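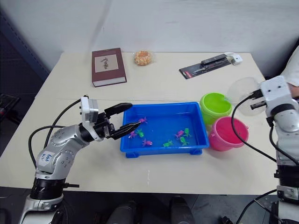 Figure 3. Water tray with toy fish and the two sorting buckets.

3.2 Materials and layout

The fishing and sorting activity used a shallow blue plastic tray with rounded corners, filled with clear water and set on a white table. Eight toy fish, four green and four in pink to purple shades, were placed in it. Two small buckets, one lime green and one bright pink, stood to the right of the tray (Figure 3).

We chose the set after a pilot in March, in which Lepik and Talavera compared 5 toy sets for how easily the pieces could be told apart by color. Deeper trays were dropped at that stage — children leaned on the rim and spilled water onto the floor. The order of play was left open, and fish could be taken from any part of the tray.

Each session lasted 18 minutes. A fish counted as sorted once it had been let go inside a bucket. Fish that fell on the table were put back in the water and scored separately, following the coding sheet by Fajardo.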